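Hand-held gripper or remote control for demonstrations?
Reruser forum, Teaching by demonstration

Gornar
Our department must choose one method for 200 demonstrations of a packing task. Remote control has given us 66 usable recordings to date. Views are invited.

Madigan
We recommend hand-held grippers.
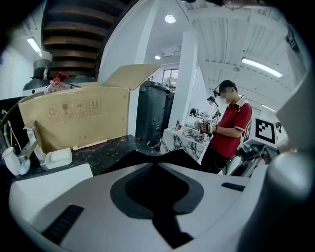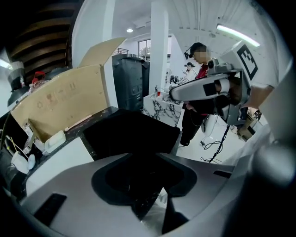 Training of new operators takes us 2 hours under this method. We ask each operator to practise the full reach before recording. An open cardboard box with its flap standing up, as on the dark counter in both views, should be approached from more than one side.

Stavarov
I must disagree. A person's wrist can reach angles that our arm cannot, and 5 of our recordings were rejected on that ground.

Madigan
That is a fair objection. We check joint limits before accepting a recording.

Gornar
Noted. Please post the checking procedure.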